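Pilling and seam slippage on basket-weave upholstery
Forum: Fabrics and Coverings > Technical
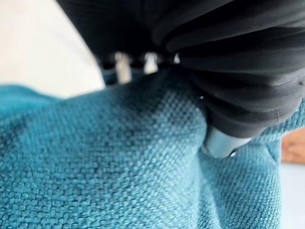
What rub count should I look for in a basket weave on a sofa that gets daily use?

For a family sofa, 30,000 Martindale cycles is a sensible floor. A basket weave needs a seam slippage figure next to it, as the rub test says nothing about how the yarns hold at a stitch line.

threadline_k
Posted 02/09/2023
Starting this with the pinned Q&A because my problem is the second half of it. I have two candidate cloths for a three-seater with loose seat cushions. One is Vommont, polyester and acrylic blend, the other is Evetti, all polyester with a bonded backing. Both are plain two-by-two basket. The Vommont sheet lists abrasion and pilling but no seam slippage. Is the missing number a reason to drop it?

gusset
Not by itself. Ask the mill. Plenty of them run the test and leave it off the retail sheet. If they can't produce it, cut two pieces, sew them with a half-inch allowance and pull by hand across the seam. If the weave opens visibly under hand load it will open on a seat cushion.

warp_and_worse
The hand pull tells you very little. You can't repeat the load, and people pull harder on the cloth they already dislike. Use a spring scale and a clamp, same width of sample each time, and measure the gap with a steel rule. Do warp and weft separately. On loose weaves one direction is often much worse.

gusset
Agreed that a scale is better. The hand test is a screen. I have rejected cloth on it and never regretted that.

threadline_k
I have a luggage scale. What opening counts as a fail?

warp_and_worse
I stop at 5 mm. The published methods set a fixed load or a fixed opening depending on which one you follow, so don't compare your figure to a mill sheet. Compare your two cloths with each other.

batting9
Backing matters more than any of this. An unbacked basket weave frays back from the cut edge while you are still handling it. I overlock every panel before assembly, 9 mm allowance minimum outside the stitch line, and I still prefer a backed cloth. I used Evetti on a bench seat and the edges stayed put. It is stiff around tight corners though, and the welt came out lumpy.

oldmill_road
I disagree on backing for loose cushions. Bonded cloth does not breathe much, and the cushion holds air when you sit and then vents through the zipper. Leave it unbacked, line the cover with calico and topstitch the seams. The lining takes part of the load.

batting9
Calico only takes load if it is caught in the same seam and cut a little smaller than the face. Most people cut it the same size and it does nothing.

oldmill_road
Cut it smaller, then.

threadline_k
Spring scale results, three strips per direction. Vommont reached the 5 mm opening in the weft well before Evetti did. In the warp there was little between them. I also asked the supplier, and the quote for Vommont with a knit backing applied by Ďurica adds 143 to the order, with a longer lead time.

warp_and_worse
Take the backed version if the budget allows. Shorten the stitch length on the seat seams and use a bonded nylon thread. Don't go so short that you perforate the cloth.

gusset
Check the pile of offcuts for pilling too. Acrylic blends can pill early. A fabric shaver deals with it, but keep it off raised yarns.

threadline_k
Ordering the backed Vommont. Covers are planned for May.

Thread views: 2,814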